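Rules for Sharing a Bench with a Robot

A robot arm doesn't get tired or bored. It also doesn't know you are there unless someone has told it how to check. People who work with robots follow rules, and many of these are written down in papers called standards. A standard is a set of rules that lots of people have agreed to use.

Rule 1: Know where the robot can reach

Every arm has a reach, just like yours. Before the arm starts, the workers find out how far it can stretch and keep their hands, hair and sleeves outside that space. Marking up the bench helps too. With tape squares, a worker can say "put the scale in that square" and everyone knows which spot is meant. 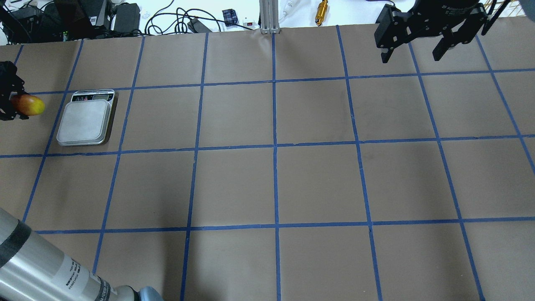

Rule 2: Use only the squeeze you need

A gripper is a robot's hand. A steel bolt can take a hard squeeze, but a mango will bruise. Workers set the force low and raise it a little at a time. Low force is safer for fingers as well, though you should still never put yours between a gripper's.

Rule 3: Clear the bench and look again

Tools, cups and pencils go away before a job begins. Then someone looks over the whole work area and checks the tape. If a piece has lifted or has a nick in it, they write that in the logbook so it can be fixed.

Rule 4: Anyone can press stop

There is a big stop button near every robot at the Flitolmont workshop. The youngest person in the room may press it, and so may a visitor. The robot stays stopped until two people have checked that it is safe to start.

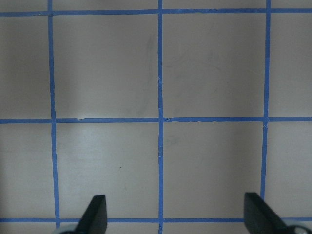
Usa Chaimongkol adds that pressing stop by mistake is fine. She would sooner restart the robot 500 times than have one person wait too long to press the button.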